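Have you ever wondered why we say "one cat" but "two cats"? That little *s* on the end has a big job. It tells everybody listening that there is more than one cat, and it does the job so quietly that you have probably used it 100 times since breakfast without giving it a thought!

Languages all over the world have their own ways of talking about one thing or lots of things, and today we are going to poke around in a few of them.

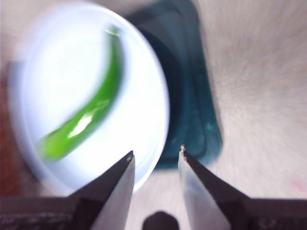
Korean is a good place to start, and my friend Woo-jin Shim helped me with this part. In Korean, the word for a thing often stays just the same whether you have one of it or a whole heap. Take a long green chili pepper on a white plate, for instance. The word is *gochu*. If you put a second one beside it, the word can still be *gochu*, and you add a number and a small helper word, *gae*, when you want to say how many. So "two peppers" comes out as *gochu du gae*, a bit like saying "pepper, two items."

Helper words like *gae* are called **counters**, and Korean has lots of them. Books get *gwon*, animals get *mari*, and people get *myeong*. (English has a few too, if you think about it. We say "two slices of bread" and "three sheets of paper.")

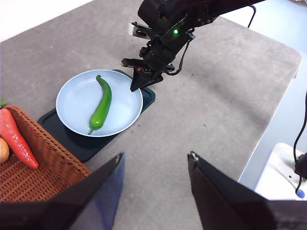

*One green pepper, or* gochu han gae.

Now let's hop over to Arabic, where something rather lovely happens. Arabic has a form for one, a form for three or more, and a special form in between just for two! One book is *kitab*, two books are *kitaban*, and lots of books are *kutub*. Say those out loud a few times, slowly, and listen to the middle of the last one. The vowels have changed, a little like when our "foot" turns into "feet." 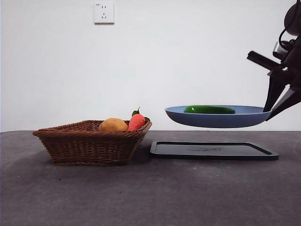 Page 7

**Your turn!** Find a grown-up or a friend and try these:

- Think of English words that change in the middle, like "mouse" and "mice."
- Think of words that don't change at all, like "sheep."
- Make up a word for a brand-new animal. What would you call two of them?

Dong-geon Ra, who is in second grade, called his animal a prillalitz, and two of them are prillalitzoo. I do like that very much, and I hope yours is every bit as silly.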